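The Kitchen Where Nothing Gets Cooked

An interview with a researcher who spends the week teaching a robot to put things down

The lab at Horovside has a kitchen, and the kitchen has a kettle, a sink full of mugs and a passive-aggressive note about the mugs. The research happens in a different kitchen, one flight up and entirely inside a computer, where the marble never stains.

The researcher I've come to see asked to be identified only as "whoever is on shift," on the grounds that the group's paper is still with reviewers and reviewers can read. The project is called Skirby. I ask what it stands for.

"It doesn't stand for anything. We had a list of acronyms and they were all terrible. Skirby was the name of the folder."

The idea behind Skirby is easy to state and has eaten most of three years. You want a robot with two arms and two hands to do a small household chore. You could show it the chore many times with a real robot, which is slow and hard on fruit. Or you could show it in simulation, vary the kitchen every time, and hope that what it learns carries over. Plenty of groups do that. What the Skirby group did was throw away most of the demonstrations.

"We started with 600," the researcher says. "All done by people in a headset, moving the arms themselves. Then we went through and asked of each one, does the person hesitate before letting go? And we kept the ones where they did."

They kept the hesitators?

"Everybody asks it in that tone."

The usual instinct is to keep the smooth runs, the ones where a confident operator swoops in, grabs, drops and gets back to lunch. Skirby's result is that a policy trained on those learns the swoop beautifully and the letting go rather badly. It releases too high, or too early, or while the hand is still traveling. The dithering runs are ugly to watch. They also contain a lot of frames in which a hand is a short distance above a surface, deciding.

"That's the part the model is starved of," the researcher says. "In a fast run you get almost nothing there. In a slow one you get all this material about being nearly finished." 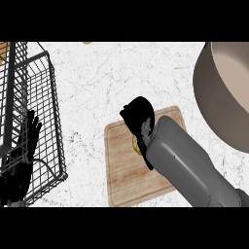 A simulated kitchen task: the right hand holds a yellow object over the cutting board, with the left hand by the wire basket.

I'm shown a good deal of this material. It's like watching someone try to choose a greeting card. The operators, I learn, were paid by the hour, and I ask whether that might account for some of the hesitation.

"It came up in our internal review. In those words, more or less."

The group's answer was to run the comparison again with the clock taken out. They stretched the fast demonstrations so that the final approach lasted as long as it did in the slow ones. It didn't help much. A stretched swoop is still a swoop, and the model learned to make the same mistake at a stately pace. The slow runs had something else in them, small corrections to the wrist and fingers, and when those were smoothed out the advantage mostly went away.

After filtering, 526 demonstrations were left, which struck me as a lot of indecision. The researcher agrees. "We'd expected to lose half. It says something about people in headsets."

The left arm has been a sore point. Many of the chores need only one hand, and the early policies treated the other as luggage. Sometimes it drifted. In one batch it developed a habit of rising slowly during the release, like a student who isn't sure about the question. The group tried penalizing idle motion, and got a left arm so well behaved that it wouldn't move when it was needed. The current version gets no penalty at all and a few more two-handed tasks in the mix.

"I'd love to tell you there's a principle there. We tried 6 settings and that one was the least annoying."

Villden, the software the group built for its kitchens, swaps counters, boards, pots and baskets between runs. It took longer to write than anything else in the project, and it gets a paragraph in the appendix. The researcher is not bitter about this, and says so twice.

And the real robot? There is one, across the corridor in the Grabowska room, under a dust sheet on the Monday I visit. The policy has been tried on it with soft objects only. It lets go more gently than the old one did. It also takes so long over it that a visitor once asked whether the thing had crashed.

"It's the obvious complaint, and it's fair," the researcher says. "We trained it on people who couldn't make up their minds. So now we're trying to speed it up without losing what we got."

The revised paper is due in November. I ask if it's nearly done.

There is a pause.

"It's very close to the surface."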